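Clubs and Grants > Reports > Robotics Club

Progress report, November 21, 2024
Prepared by Radwa Hamdy for the Stevska fund

The Drultik club has had a terrific fall! We now have 15 students, up from two in May, and almost all of them have driven the simulated arm themselves. The grant paid for 119 hours of lab time — we have used 66.

Thandeka Coetzee's group built the practice room in software and is working on the reach toward the box. Getting the gripper lined up over it took more patience than any of us expected, and they kept coming back for more.
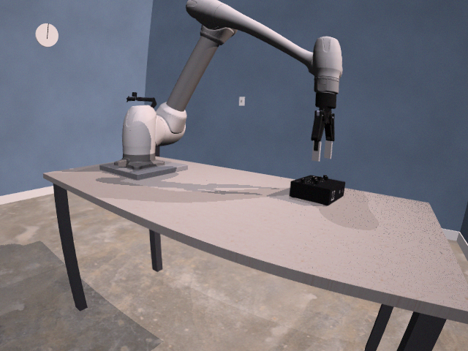

The simulated arm above the black box, gripper empty
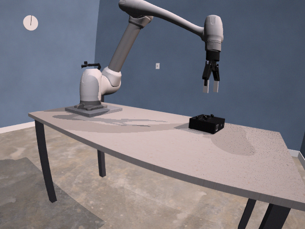
Next comes the grasp itself, then a short write-up by each student. We would love to have you at the spring demo — the students are already arguing over who gets to run it.

3 comments | 8 shares

We use cookies to improve this site. Accept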